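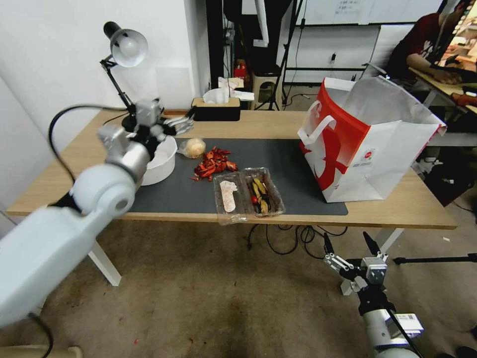 Is the Atum two-arm rental kit good enough for a student team that wants to teach a table-clearing task in one term?

It is good enough if the team keeps to items that two fingers can hold. Loose scraps and soft food took up most of our time, and a team with a fixed deadline should leave them out or plan a separate tool for them.

Atum Rental Kit: Review and Test Report
Cleiton Arruda and Nivaldo Fagundes
Submitted January 1, 2026

Background

Our course asked each team to choose one commercial automation product, use it for a real task, and report whether we would spend the department's money on it. We chose the Atum kit from Lolteck. It is rented by the month and comes with two arms, two parallel grippers, power supplies, and a license for Portela, the software used to record and replay demonstrations. The rental was $499 a month with an $800 deposit. We had the kit from July until the end of the fall term.

The other option was a single arm from Emmont. It cost less, but the Emmont arm can't be rented in pairs, and we wanted one arm to be able to hold a bag or a tray steady while the other worked. We did not test the Emmont arm, so nothing in this report should be read as a comparison of quality.

The task

We picked clearing a table after a takeout meal. The items were a used bowl, a wrapped bun, a clear food tray with two compartments, leftover food in the tray, and a pile of small red scraps. Everything except the tray was supposed to end up in a paper shopping bag standing on the right side of the table. The tray was to be emptied and left in place.

A dark gray desk mat covers most of the work area. We added it after the first week. The clear plastic items were hard to make out against the light table top, and Portela's preview window showed them better on a dark background. The mat also gave some grip, so the tray slid less when a finger pushed on it.

Setup

Unpacking and mounting took two afternoons. The printed guide is 13 pages long and covers mounting, power, and the emergency stop well. It says very little about cables. Ours hang under the table in a tangle, and we would have liked longer leads or a set of clips in the box. We asked Lolteck about this and were told to buy cable sleeves, which we did not get around to.

Calibration is run from Portela and has to be repeated each time a mount is moved. It takes a few minutes per arm. Nivaldo wrote a short checklist for it that is now taped inside the cabinet door, and after that we had no more sessions ruined by skipped steps.
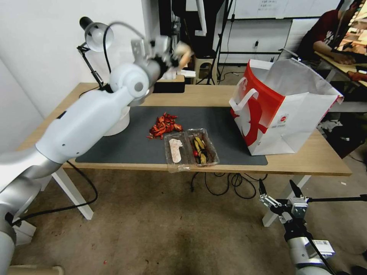 Test results

We ran 12 trials for each item, with the items placed by hand in slightly different spots. A trial passed if the item was inside the bag when the arm returned to its rest position.

Wrapped bun: 12 passed. The plastic wrapper gives the fingers something to pinch, and the position hardly mattered.

Bowl: nine passed. The three failures were all cases where the gripper closed on the utensil handle instead of the rim, and the bowl turned over on the way up.

Leftover slice in the tray: seven passed. It is soft and pale and sits low against the tray wall. Closing the fingers too far cut it in two. Portela has a force limit setting, but the steps are coarse — the lowest one dropped the slice and the next one up squashed it.

Vegetable strips: four passed. Picking up one strip worked most of the time. Picking up all of them in one trial took many passes, and the arm often stopped before the compartment was empty.

Red scraps: none passed under our rule, which required the whole pile. The arm could move a pinch at a time. Cleiton tried sweeping the pile toward the edge of the mat with closed fingers, and this spread it out more.
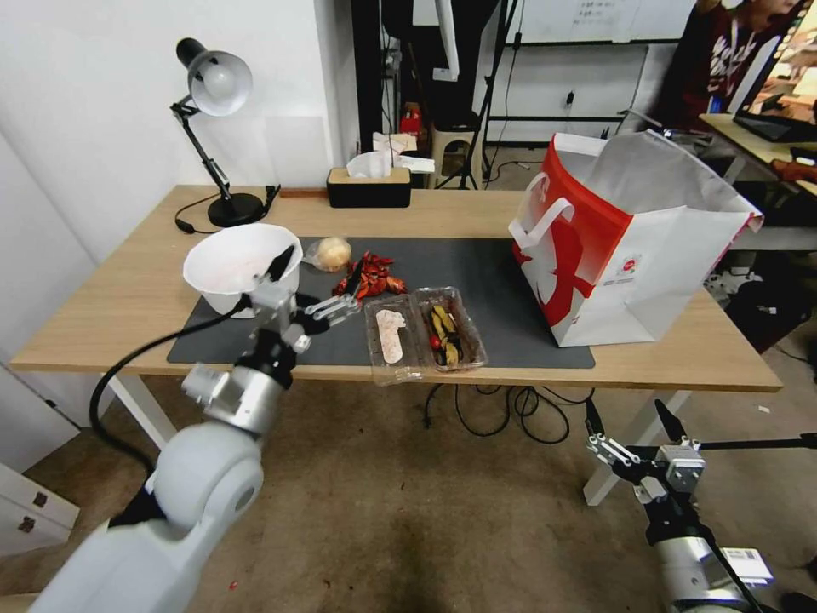

Figure 3. Left gripper above the food tray, right gripper open near the front edge of the table.

Using two arms

We used the second arm less than we had planned. Its best use was holding the rim of the bag while the first arm dropped something in. Paper bags fold over at the top, and in early practice sessions items landed on the folded rim and fell back onto the table. Recording both arms together is tiring for one person, so we took turns, and the recordings made late in the day were worse.

Support

Lolteck answered email within two working days. One gripper developed play in a finger during the second month and was replaced without charge. The Portela license ran out once in the middle of a session because renewal is handled separately from the hardware rental. Teams should check both dates.

Recommendation

We recommend the kit for next year's course with two conditions. The department should ask for a longer cable set in the quote, and teams should get at least one other gripper tip, preferably a scoop or a wide soft pad. Without that, the task should be limited to wrapped or rigid items.

Our recordings, the calibration checklist, and the trial sheets are in the course folder under Atum. The deposit has not been returned yet, and Nivaldo is following up on that.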